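Fio sobre copos, porque mudei de casa em junho e a caixa da cozinha foi a que me deu mais trabalho. Vai por partes.

Tenho copos a mais. Sempre tive. Na casa antiga havia um armário inteiro só para eles e nunca me preocupei. O armário da casa nova leva menos de metade.

Primeira decisão: tirar tudo das caixas e pôr em cima da mesa antes de arrumar fosse o que fosse. Demorou uma manhã. Contei 54 peças, entre copos, canecas e chávenas. Vivo com mais uma pessoa.

O Yiğit Akgül, que me ajudou na mudança, perguntou se eu ia abrir um café. Não ia.

Segunda decisão: separar por uso e deixar os conjuntos de lado. Água, café, vinho, "visitas". O monte das visitas era o maior e era também o que tinha mais pó.

Os que têm lasca na borda foram logo embora. Para os que têm o fundo riscado fiz uma exceção, porque servem para lápis e pincéis.

Depois veio a parte dos copos brancos lisos, que é onde queria chegar. 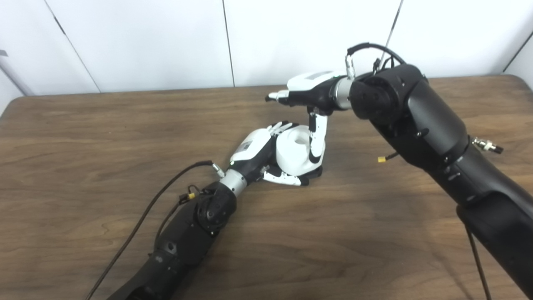

Os copos brancos sem pega são os que uso todos os dias e os que mais defendo. Não têm desenho, não têm relevo, combinam com qualquer prato e não passam de moda. Este é mate e cilíndrico, liso de cima a baixo, e numa mesa de madeira de tom médio fica muito bem. O branco brilhante, no mesmo sítio, a mim parece-me sempre louça de cantina.

Fiquei com sete. Seis no armário e um na casa de banho, para as escovas.

Alguém me perguntou por mensagem se o branco mate mancha. Mancha, sim. O café deixa um anel por dentro se ficar de um dia para o outro. Bicarbonato, um pouco de água, esfregar com o dedo, passar por água. Não uso esfregão verde, deixa riscos cinzentos que depois não saem.

As marcas de colher são outra coisa. Nos meus saíram com o creme Flovura, que comprei na drogaria cá da rua. Uma embalagem deu para a louça toda e ainda sobrou para o lava-louça.

Sobre a mesa: a da cozinha é de madeira e tem o veio bem marcado. Ponho sempre uma base por baixo dos copos com gelo. Com chá quente também. O anel branco na madeira é bem pior de tirar do que o anel castanho no copo.

Se já tiverem o anel branco, experimentem um pano seco e o ferro morno, poucos segundos de cada vez, e vão espreitando. Na mesa da minha mãe resultou. Testem num canto primeiro.

Prateleiras. As do armário novo são fundas e baixas. Empilhar copos sem pega é prático, mas só empilho dois. Com três já me aconteceu ficarem presos e tive de pôr água fria no de dentro e água morna no de fora para os soltar.

Forrei o fundo com um tapete antiderrapante da Iltside, cortado à tesoura. Os copos deixaram de andar a passear quando fecho a porta com força.

Boca para cima ou boca para baixo? Boca para cima, no armário fechado. Para baixo apanham o cheiro da prateleira. Em prateleira aberta faço ao contrário, por causa do pó.

O que saiu de casa: as canecas de brinde, os copos de vinho desirmanados e um serviço de chá que nunca usei. Embrulhei tudo em jornal e levei à loja solidária Skála. Aceitam louça à tarde, desde que esteja lavada.

Guardei uma caneca feia, com pega colada, que era do meu avô. Não a uso. Está na prateleira de cima.

Falta-me resolver as tampas das caixas de plástico. Fica para outro fio, quando tiver paciência.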